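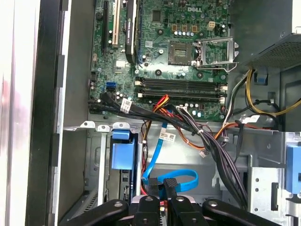
I've been running the Lomimell Handling Rules on our teardown bench since August, and I'm a little in love with them. It's a 34-page rule set for robot cells that take apart old computers, with a login for the checklist tool, and it reads like somebody sat next to a working cell for a long time before writing a word. Take the rule on connectors: grip the plug body, never the wire, and know where every cable leads before you pull. On a Dell desktop like this one, with two black plugs between the fingers and a blue SATA cable curled into a loop just above them, that rule earns its keep!

The section on sockets is my favorite. If the CPU socket is empty and the lever is open, it counts as a no-touch zone until a person has signed it off. We used to leave that to whoever was on shift (mostly me) and the results were mixed. Now it's a line in the cell setup and we don't argue about it.

Force limits are handled well too. You get a separate limit for plugs, latches and cards, plus a short test to repeat every 6 weeks. I did ours with the Niven gauge we already had and it took a morning. Natália Rocha on our team rewrote our whole stop procedure from the chapter on hand-guiding, and it's so much clearer than the old one.

Gripes? Two. The cable labeling chapter assumes you're using Shibata fixtures, and if you have something else you'll be translating clamp names all day. And the checklist tool logs you out far too fast, usually with your gloves on.

I also tried the Fevley guide, which is cheaper and fine for general safety, but it has one paragraph on loose wiring and that's your lot. We've put more than 4000 boards through this bench, and wiring is where nearly all our stoppages come from.

Get the printed copy if you can, the tables are tiny on a tablet.

Posted Sep 9, 2026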